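# Pullix dish handling: README and house rules

Last updated: 2022-09-23

Hi! If you cloned this or got the drive from one of us, start with this file. I'm Natnael Gidey and I look after the Pullix set, along with Zachary Bergeron, who wrote most of the loader and all of the grumpy comments in it.

Pullix is a bunch of recorded arm runs around a dish rack, with the camera at the wrist. There are 144 runs in the main folder and 72 in `extra/`. The extra ones were done after we changed the fingertip settings, so please don't mix the two folders unless you've read the part on settings below. I mixed them once and spent most of an afternoon blaming the wrong script.

## Why there are rules in a README

We used to keep the rules in a separate doc and people skipped it (me too, I wrote the thing and still skipped it). Lougher, our sister set with the cups, has three different ideas of what "start of grasp" means depending on who was labeling that day. I didn't want that again. So the rules live next to the data now, and if you add runs you're agreeing to them.

## Holding plates

Grip at the rim, with the tips. Don't go deeper onto the face of the plate just because the arm can reach. Patterned plates count the same as plain ones, and please don't swap out a busy one for a plain one to make your segmentation look better. I want the flowery stuff in there!
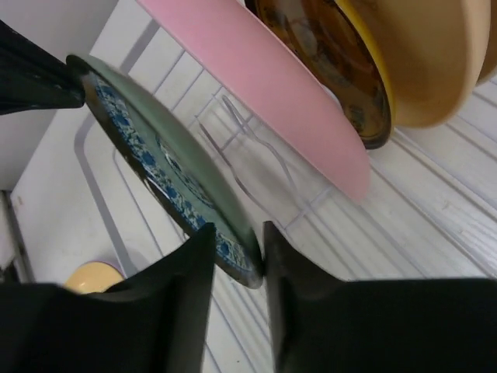 Closing force stays at the value in `grip.yaml`. If a plate slips, log the slip and end the run. Don't bump the force in the middle of a run to save it, even if you're really sure. Zachary and I went back and forth on this one for weeks. He thought a saved run was better than a lost one, and I kept saying that a run with two forces in it is two half runs glued together. We settled on ending it and keeping the file with the `slip` tag, so it's still there for anybody who studies failures.

A few more while we're here:

- Speed near the rack is capped at 260 mm/s. The cap is in the config, so leave it in the config.
- One person at the stop button, and that person isn't also typing.
- Chipped dishes come out of the set. Write down which one in `dishes.csv`.
- If the arm touches the rack harder than you meant it to, stop, look at the rack, look at the fingers, then go on.

## Moving with nothing in the gripper

I get more questions on this than on anything else. Yes, we keep the empty moves. No, you shouldn't trim them. The travel in between picks is where a lot of the near misses in our logs came from, and the old Tametti release cut all of it, which made the set look a lot smoother than the real work was.

Blurry stretches stay in too. Tag them `blur` if more than 10 frames in a row are bad and move on. Blur on one side with the fingers still sharp is pretty normal when the camera rides along with the wrist, and a model that only ever sees crisp footage is going to have a bad time later on.
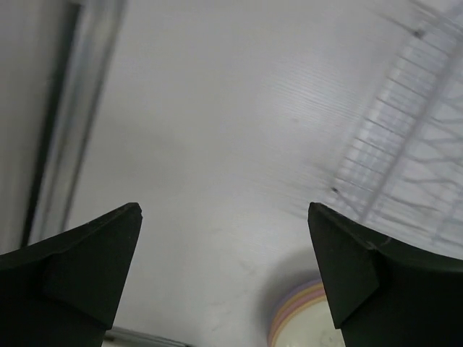

*Gripper open, nothing held, wire rack blurred at upper right. Tags: `empty`, `blur`.*

For empty moves, `open` means both fingers are apart and nothing is between them. If you can't tell, use `unsure`. I'd much rather have a pile of `unsure` than a pile of guesses, and I do go through them (slowly, sorry).

## Fingertips and wear

Wipe the fingers down before the first run of a session. Scuffs and scratches are fine and you don't need to touch up anything. Change the tips if an edge is rough enough to catch on a cloth, and start a new session folder when you do. Same goes for moving the camera, even a tiny bit. New folder, new calibration, no exceptions for "it only shifted a little."

## Settings

`main/` uses the original tip offsets and `extra/` uses the new ones. Both are in `offsets/`, named the way you'd expect. The loader warns you if you point it at both. Zachary would like everyone to know that the warning is not decoration.

## Using it and sharing it

Go ahead and train on it, poke at it, make plots. If you publish a success rate, say whether you counted the `slip` runs, and say which folder you used. Fevilum has its own split files that look a lot like ours and aren't the same, so check the header line before you compare anything.

Next round of label fixes is planned for October. If you spot a bad tag before then, open an issue with the run name and the frame number. A message that says "one of the green ones looks off" takes me all morning!

3 comments · 12 shares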